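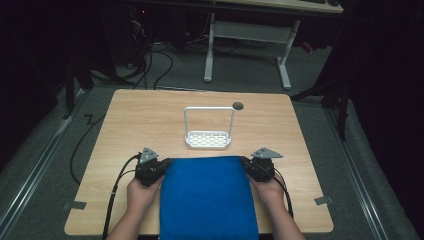
Informe de seguimiento para Groster: plegado y guardado de textiles pequeños

Imprimir | Enviar por correo

Resumen del periodo

El presupuesto aprobado en abril preveía que a estas alturas tuviéramos resuelto el plegado de toallas de microfibra, el guardado en cestas y un primer manual para las cocinas de Hisemport. Tenemos lo primero bastante avanzado, lo segundo a medias y lo tercero en un documento con un índice precioso.

La toalla azul sigue siendo nuestra unidad de medida. Empezamos con paños de cocina de varios colores y los abandonamos en la segunda semana, cuando quedó claro que pasábamos más tiempo discutiendo cuál era el bueno que doblándolo. El azul se distingue bien sobre la madera clara y no admite debate. También hemos fijado un punto de partida: la toalla ya doblada en la mitad cercana de la mesa y la cesta blanca de alambre más allá, en el centro.

Llevamos 90 repeticiones anotadas de las previstas para el semestre. De ellas, 21 se descartaron por motivos que la hoja de registro recoge como «otros», categoría que nos comprometemos a usar menos.

Lo que se ha hecho con el bulto

La segunda tarea del plan consiste en sujetar por los dos lados un bulto azul envuelto en tela. Sobre el papel era la fácil. La presión tiene que llegar por izquierda y derecha a la vez; si un lado se adelanta, el bulto gira y la tela hace arrugas en las esquinas de abajo, que luego hay que alisar a mano y con paciencia. 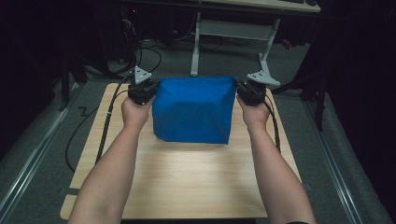 Mesa y espacio de trabajo

Seguimos con el tablero de madera clara sobre la moqueta gris. El acabado tiene algo de brillo y devuelve la luz en el centro, justo donde menos falta hace. Pedimos a Tovix presupuesto para un tablero mate y nos contestaron con un catálogo de 40 páginas en el que no aparece ningún tablero mate. Hemos vuelto a escribir.

Marichka Ostapchuk ha reordenado el armario de textiles y ha puesto etiquetas en los estantes. El resultado es tan bueno que ahora da reparo sacar nada.

Sobre el borde doblado

Casi todo el trabajo fino se concentra en el borde doblado de la toalla, más grueso y redondeado que el resto. Al apretar cerca de él, el rizo se aplasta y la tela se frunce un poco, con un pliegue que se hunde al lado mismo de las puntas. 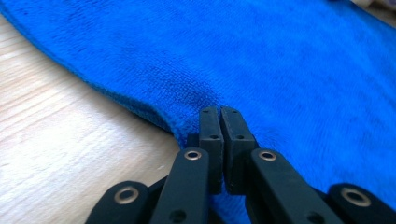 Ese detalle, que en la solicitud original ocupaba media línea, nos ha llevado la mayor parte del mes. La pauta actual es entrar por la zona plana y acercarse al borde despacio, sin pellizcarlo de primeras. Halvorsen, que nos suministra las toallas, ofrece una versión con el dobladillo más fino. Hemos pedido 30 unidades y las probaremos con el mismo registro - esta vez con la casilla «otros» reducida al tamaño de un sello.

Queda por decidir cuánto abrir antes de bajar sobre la tela. Con las puntas muy juntas se coge poca toalla; con una abertura amplia entra más, aunque el pliegue sale menos limpio. Por ahora trabajamos con la abertura amplia y repasamos después. 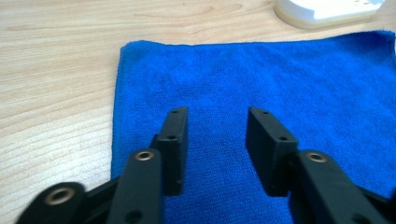
Próximos pasos y petición

Para el siguiente periodo proponemos cerrar el guardado en la cesta, repetir la serie del borde con las toallas de Halvorsen y escribir los capítulos que le faltan al manual, que son todos menos el índice.

Solicitamos mover a «mobiliario» la partida de viajes, de la que no hemos gastado nada: el desplazamiento más largo ha sido hasta el armario. El desglose va en la hoja de gastos adjunta.

Imprimir | Enviar por correo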